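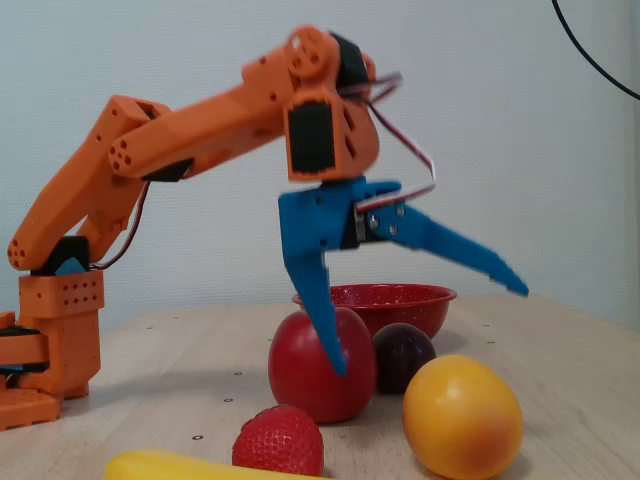 The arm's blue gripper stands open over a red apple. The college wants more arms for its automation courses.

News > Kirkdale > Schools and Colleges

College asks for 58 small robot arms in next year's equipment budget

3/6/18

42 shares | 5 comments

Kirkdale Technical College wants to put small 3D-printed robot arms in its automation courses next fall, and it has asked its board for the money to buy parts for 58 of them.

The request went to the board Tuesday night as part of the equipment plan for the coming school year. The college puts the price at $714 per arm, or $41,412 in all. That covers servos, control boards, power supplies, cables, screws and plastic for printing. Labor is not in the figure. Students in the first-year course would print and put together the arms themselves as part of their grade.

The board took no vote. Members asked for a second price on the servos and a plan for replacing worn-out parts, and put the item back on the agenda for next month.

The automation program has room for 60 students, split between the main campus and the Pendlow building on the east side of town. Under the plan nearly every student would have an arm to work with. Right now students sign up for time on two full-size industrial arms, both at the main campus, and Pendlow students ride a shuttle to get to them. The sign-up sheet for evening hours is usually full by the second week of the term.

The college said it would keep both industrial arms. One is due for a new controller, and that cost is in a separate line that was approved in October.

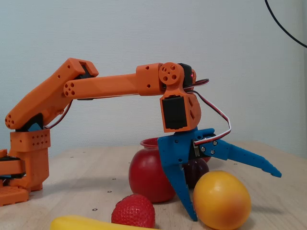 Marla Densmoor

The small arms would be used for what the course outline calls pick-and-place work. Fruit is the first exercise in the outline. Students set out an apple, a plum, a strawberry, a banana and a bowl, and have to get the arm to the right piece without knocking into the others. Toy fruit is allowed. Later exercises move on to boxes and small bottles.

Much of the board's talk was about servos, the motors that turn the joints and close the gripper. They make up more than half the price of each arm, according to the budget sheet handed out at the meeting. The printed parts are cheap to replace. If a student cracks a finger on a gripper, a new one can be printed overnight in the college shop. A burned-out servo has to be ordered.

The plan names Tikkanen, an electronics distributor, as the preferred supplier. Its quote is good through the end of the school year and includes shipping. A second firm, Cevon, has been asked for a quote and had not sent one as of Tuesday. College staff told the board that Cevon sells a finished arm that comes already put together, but at a higher price per unit, and that building the arm is half the point of the first-year course.

Two board members said they were not sure about buying everything at once. They asked what it would look like to buy parts for the main campus this year and for Pendlow the year after. Staff said that could be done – but the Pendlow students would keep riding the shuttle for another year, and the Tikkanen price would have to be quoted again.

There was also a question about tables. The labs at Pendlow have folding tables that move when leaned on, and staff would like to bolt the arms down. The plan does not include new tables. Staff said the wood shop could build tops for the existing frames and that the lumber would come out of the shop's regular supply money.

Storage is in the plan. The college would clear one of the two supply rooms at Pendlow and put in shelves with locks. The main campus lab already has cabinets.

If the board approves the request next month, parts would be ordered in May and printing would start over the summer on the college's own machines. The shop would print a set of arms for the instructors first. Students would begin building in the second week of the fall term.

The equipment plan also lists a replacement lathe, welding helmets and a used forklift for the warehouse course. No one on the board asked about those.

The full plan can be read at the college's front office during business hours.

COMMENTS (5)

shopfloor_ray
$714 is not bad at all. We paid a lot more than that for one trainer arm at my old job and it sat under a sheet. Hope they budget for extra servos, students are going to strip some gears.

Pendlow parent
My son is on that shuttle three evenings a week. Please don't make Pendlow wait a year.

millcreek58
Wood shop has been asking for a dust collector for as long as I can remember and I don't see that on the list. Now they get to build table tops too.

gearhead_k
Does anyone know if the files for the arm are going to be posted? I have a printer at home and would like to try the gripper part.

shopfloor_ray
@gearhead_k ask at the main campus lab, they were pretty friendly when I stopped in. Didn't think to ask about the files.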